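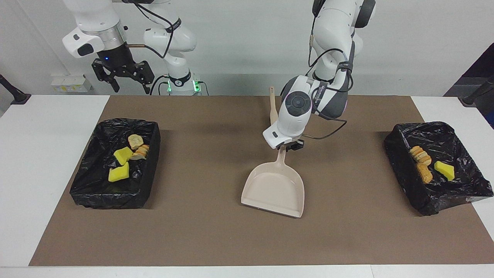 Spyros asked last time why we bother with a planner at all if the policy already spits out joint targets. Fair question, and Evangelia Kyriakidis had the same one in her homework, so most of this handout is the long answer. Notes are rough, fix them as you go.

Week 5 – from policy output to arm motion
Handout, February 2022

What comes out of the policy
A chunk. Not one action, a short run of them, for both arms, joint positions plus a gripper value each. The controller underneath runs a lot faster than the policy does. So somebody has to fill in the gaps, and that somebody is the code you are writing this week.

Rates we use in the lab:
policy – 5 Hz
joint controller – 200 Hz
Work out for yourselves how many controller ticks sit between two policy calls. Then work out what happens if one call is late. (It will be.)

Chunk overlap
New chunk arrives while the old one is still playing. Three choices people try:
drop the old one and jump. Simple. Jerky. Gripper chatters if the two disagree.
finish the old one first. Smooth but stale, arm is acting on an old view of the table.
blend over a window. What we do. Weight goes linearly from old to new.

Do not blend the gripper value the way you blend joints. Half closed on a dustpan handle is a dropped dustpan. Threshold it, add a bit of hysteresis, leave it alone until the new chunk clearly asks for a change.

Where the planner comes in – Spyros's question
The policy knows nothing about the other arm except what it picked up from the demos. Two arms, one table, overlapping reach. So every blended target goes through a check before it is sent:
1. joint limits
2. velocity limits
3. arm to arm distance
4. arm to table distance
5. held object to everything else

Number 5 is the one people forget. Once the gripper closes on a tool the tool is part of the arm as far as collisions go. Attach the shape on grasp, detach on release. In our planner wrapper (Kosska) it is one call each way. Forget the detach and the arm will refuse to go near the place it just put the thing down – ask Stavros about his December demo.

Bins are the awkward case. Crumpled black liner gives you poor depth, holes all over, and the rim comes back in the wrong place or not at all. Don't build the bin from the live point cloud. Fit a box to the table-plane footprint and use the known height. Food pieces inside: leave them out of the collision map, we want contact with those.

Idle arm
An arm with nothing to do still gets targets. Hold position, don't send zeros. Zeros is a pose!! It is a real place and the arm will go there. Park pose lives in the config file, read it from there and do not paste it into your code.

Logging
Every rejected target gets a line: time, which arm, which check failed, the distance or the limit. Cap the file at 3000 lines and rotate. Last year's logs had no arm name in them and were no use to anyone.

Typical line:
t=107 arm=left check=held_object dist below margin, holding

If you see a lot of these in a row the policy and the planner are fighting. Don't turn the margin down until they stop. Look at the chunk first, plot the raw targets next to the blended ones, nine times out of ten the blend window is too long and it is dragging the arm through somwhere neither chunk wanted to go.

For next time
Write blend() and the gripper threshold. Run it on the recorded chunks before you go near hardware.
Plot one joint, raw and blended, same axes. Label them please.
Short paragraph: what should the controller do when the policy goes quiet mid-chunk? Evangelia C. argued for finishing the chunk then holding, Spyros for stopping straight away. Pick one and defend it, with a held tool in mind.

Questions to Orestis Karagiannis by email, or catch me after the lab. Estop stays within reach the whole time, even for replays.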